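Filling the Bin, Again: A Talk with Fung-ping Tseng

2 Oct 2020
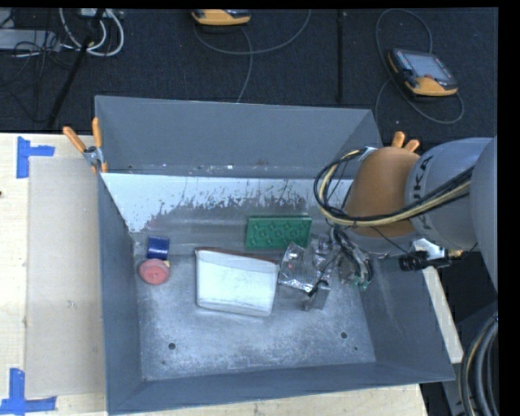

When I first got Fung-ping Tseng on the phone, she asked if she could call me back, because she was in the middle of shaking a box. She meant it quite literally. Before each round of picks she tips her objects into a carton, gives it a good shake and pours everything into the metal bin, and she doesn't like to be interrupted between the shake and the pour.

"If I stop, I start arranging," she told me when we did talk, that same afternoon and for much longer than either of us had planned. "My hands want to be tidy. They put the tall thing at the back and the flat thing in front, and then the system learns to work in my kitchen cupboard and nowhere else."

Tseng runs data gathering for Margaritis, a small picking project that has been going for 18 months now. The job, as she describes it, is to give a learning system enough tries at grabbing mixed objects that it begins to choose well by itself. Every try is saved, with the view of the bin before it and a note on how it ended. She came to it from a packing company called Gemden, where she spent years watching people do the same thing without a thought.

I asked what makes a good object, and she laughed and said I should have set aside the whole evening. Blocks and cups are fine to start on, she said, but what she really loves is anything shiny, crinkly or see-through. "Clear wrapping is wonderful! The camera sees the light on it and the creases, and it has to guess where the thing itself is. We had a week in the spring where the arm went for the glare every single time, and I saved every one of those. Please don't throw away your misses, people do it all the time and it makes me so sad."

She is just as firm about the bin. It gets clamped down and its place on the table is marked with tape, so that if somebody bumps it (she says it is usually her) it can go back where it was. On a good day the team gets through 34 fills, and two people share the shift, one at the bin and one keeping the log in a program called Komach.

"The log is the dull part and I think it's the best part," she said. "You write down 'slipped' or 'took two at once,' and after a while you and your partner are arguing over what slipped means. Then you have to sit down with a cup of tea and agree."

They have agreed, for now. Slipped means it left the floor of the bin and fell before the arm got clear of the walls. Anything that only got nudged goes down as a miss. She was going over the older entries with that rule in hand when I called, and had reached the middle of last October.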